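Participants wanted: gripper comparison in simulation and on the bench (paid, part time)

Vurora is looking for people to drive robot arms for us. We have two gripper designs and two controllers and need to know which pairing people do better with. Not engineers necessarily. Steady hands, some patience, ok with doing the same kitchen task many times over.

Start is January, running through June. Posting this before the holiday is over so that people have time to think, please don't expect a reply the same day.

What we are comparing

Two grippers: the Rulitz (long fingers, closes to a point) and the Han (short, wide pads). Two controllers: hand-held grips, and a small tabletop leader arm that the big one copies. Every participant does all 4 pairings, order is drawn at random. Same tasks in each. First in the simulator, then on the real arms downstairs.

The tasks are kitchen stuff. Pick up a vegetable off a plate and set it down elsewhere. Put something in a box, take it out again. Hand an object from left arm to right arm. Sounds easy, takes most people a session or two before it stops being annoying.

What the simulator looks like

You sit at a monitor and see the counter from above. Two arms, one for each hand. The items and where they sit change between trials, the counter doesn't. You get a practice block before anything is scored. When the fingers are where you want them you close, lift, go. If you drop it, keep going, a drop is data too and we log it seperately.
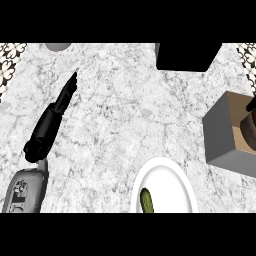

Simulator view, left gripper over the counter, cucumber on its plate at the bottom, open box on the right.

Depth is the hard part. On a flat monitor it's difficult to judge how high the fingers are above the marble, and pointed fingers make it harder or easier depending who you ask. We want numbers on this. So there is a short questionnaire after each block as well, please fill it in properly and don't just tick the middle all the way down.

Time and pay

12 sessions, 90 minutes each. Two sessions a week max, your hands get tired and tired data is no use to us. Pay is $44 per session, plus $46 extra for the last one if you finish the whole set. Paid by bank transfer at the end of each month. Parking is free behind the building. We can't cover travel.

In the last study, the Estidska round, we ended up with 1,261 usable trials. This one should be bigger, we want more people and fewer trials each.

Who can apply

– 18 or over
– normal or corrected vision, glasses are fine
– full use of both hands, left-handers very welcome, we never have enough
– able to come to the lab in person, no remote for this one
– comfortable reading instructions in English
– no current wrist, elbow or shoulder injury

Experience with game controllers, remote arms, cranes, sewing machines, whatever: tell us, but it's not required. We need beginers as much as experts. If you took part in Estidska you can't do the simulator half again, but write to us anyway about the bench half.

We are also hiring one session assistant

Same period, 20 hours a week, hourly pay, details on request. You would:

– set up the workstation and load the right task file
– swap grippers between blocks on the real arms (hex keys, two connectors, we show you)
– run the camera calibration in the morning and again after lunch
– watch the trials and mark drops, slips and restarts
– hit the stop button when needed, without asking anyone first
– name the files correctly. Really.

Some Python is a plus. Being on time is more of a plus. Must be able to stand for long stretches and lift an arm base with a second person.

How to apply

Use the contact form on the Vurora site, put "gripper study" or "session assistant" in the subject line. For participants: age, which hand you write with, any controller experience, days you can do. No résumé needed. For the assistant job: résumé plus a few lines on why, one page is plenty.

Evening slots go first so say early if you need one. Saturdays – maybe, if enough people ask.

You'll get the consent form and session calendar by email once you have a place. Read the form before you come in, bring it signed. You can stop at any point and still get paid for the sessions you did.

Posted 25 December 2018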